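Speaker notes: Small baskets on white worktops
Joana Henriques
2022-10-16

1. Opening
Slide 1 is the title only. Introduce the Caldeira counter refit and state the scope: open containers kept on the work surface. Drawers and wall racks were covered in the April talk.

2. Surface
White tops show smudges and shadows. Wipe the top before placing anything on it. Any container left out should lift with one hand so the area under it gets cleaned. Refer to the Istitz handout for cleaning products; do not read it aloud.

3. Container types
Solid trays hold crumbs and liquid. Wire baskets let both through to the counter. Assign wire to whole fruit, wrapped bread and packets. Loose tea, seeds and cut food go in a tray. Load limit used for the Caldeira counters: 1,000 grams per basket, 400 for anything stacked on top.

4. Oval basket
Leave the slide up while talking. Orange coated wire, looped sides, open top. Point out the seam along the middle of the floor, where the coils meet. Crumbs collect at joints of this kind; use a soft brush along the long axis, then rinse. Small items can slip into the loops, so line the floor with a cloth if needed. 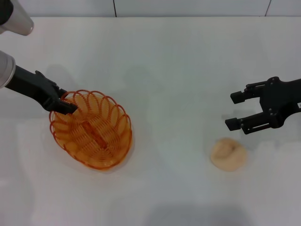 5. Placement
Set the long axis parallel to the wall. Keep 2 inches clear behind. Limit is 3 containers per counter. Take questions, then move to the Onness floor plan.

Related talks
Drawer dividers: sizing and fit
Wall racks at Judodport
Cleaning coated wire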